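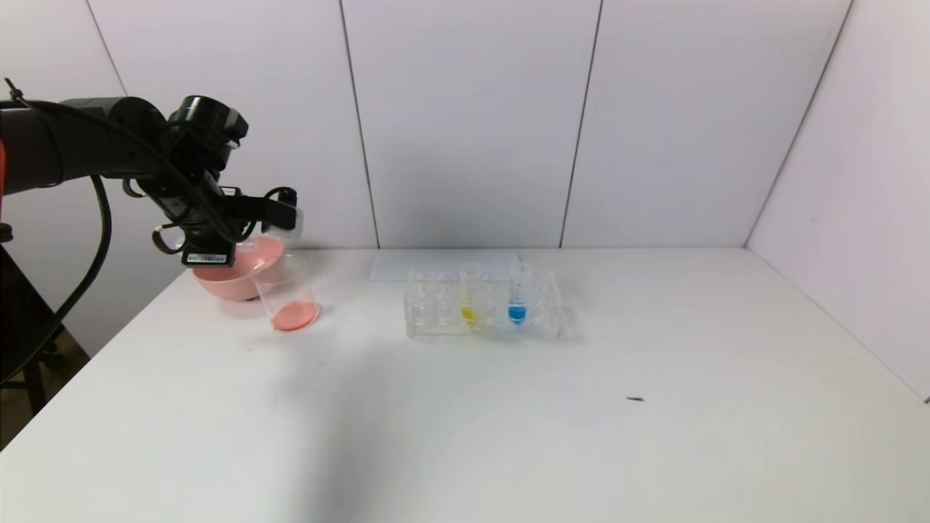

Gripper lowered over a pink bowl, with a beaker and test tube rack on the bench.

The Astbridge gripper comparison was a bench trial of robot grippers for light lab handling, run by Doina Janevski at Rillico. Started in June. Three grippers tried on one arm, same controller throughout.

Method
Labware on a white tabletop: plastic bowl, clear beaker, rack of test tubes with a little coloured liquid. Each gripper got 16 picks per object, from above first, then from the side. Fingertips swapped between sets. Objects put back by hand to pencil marks, which wore off and had to be redrawn twice.

Results
Bowl rim easiest for all three. Clear plastic gave the most trouble, the depth camera often lost the beaker wall and the arm stoped short. Narrow fingertips did better on tubes but tended to knock the neighbouring one. The Dimitriou gripper had the fewest drops, 2 in the full set. Slowest to close, though. Cable drag on the wrist was noted at full reach, not measured.

Later work
A second round added a colour camera at the wrist and a heavier bowl. Grip force readings from that round are unpublished. Controler settings are listed in the trial notes, page 23.

See also
End effector
Machine vision
Laboratory automation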